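Home | News | Workshop | Jobs | Events | Contact

Tornusby cell back up after nine-hour strip-down

The small assembly cell at Wukura's Tornusby site is running again after its base was stripped, cleaned and set out afresh. The job took nine hours, most of it overnight, and the first good parts came off shortly before the morning shift took over.

The cell has been drifting since early November. Nothing dramatic. The arm would pick cleanly, then place a hair to the left, and by the end of a shift the reject bin had more in it than anyone liked. Operators had been nudging the offsets by hand to keep it going, which worked for a while and then didn't.

Huệ Tô, who looks after the site's three Pidau cells, said the fault was in the fixturing and the program was fine all along. "We kept changing numbers on the screen. Should of looked underneath first," she said. "One bracket had crept. You couldn't see it, but put a gauge on it and there it was."

So everything came off. Trays, feeder, stops, the lot. Old grease was wiped out of the mounting holes and each thread tried with a clean screw before anything went back. A few were tight and had to be chased out with a tap. One was too far gone and has been marked on the drawing as not for use.
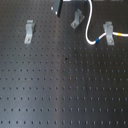

Right-angle brackets go back first, screws finger tight, then squared up against a straight edge and nipped down one at a time. Tô's team now checks them again once the arm has been run, and only then does the final tightening. Before, it was all done in one go and left.

Cables got some attention too. The old routing let a lead rub each time the arm swung to the far tray, and the outer cover had worn shiny. The new run has more slack and leaves by the side. Coloured bands are used for the cables so that whoever opens the cell next can tell what goes where without tracing it back to the cabinet. The key to the colours is taped inside the cabinet door. Please leave it there.

With the base done, the arm was taught its positions again from scratch. No old offsets carried over. A test run of 600 picks followed, at half speed and then full, and the placing stayed inside limits for all of it. The old program has been kept on the shared drive under job number 2759 in case anybody needs to compare.

Parts for the work came to 238 pounds, mainly screws, dowels and a length of new cable. Ung, the firm that supplied the cell, gave advice by phone but did not need to send anyone out. A visit had been pencilled in and has been cancelled.

Two changes for shift staff. The bracket check goes on the weekly sheet from now on, to be done with the cell locked off and the guard key in your pocket. And offsets are no longer to be changed at the screen with out a call to maintenance first, even small ones. If it starts placing off, stop it and ring.

The other two Pidau cells will get the same treatment, the packing one first. Dates not fixed yet, it depends on orders. Anyone who has seen odd placing on either should put it in the log with the time and the tray it happened on.

We use cookies to remember your settings and count visits. Accept | Manage choices

Contact the news desk | © Wukura Tornusby | Back to top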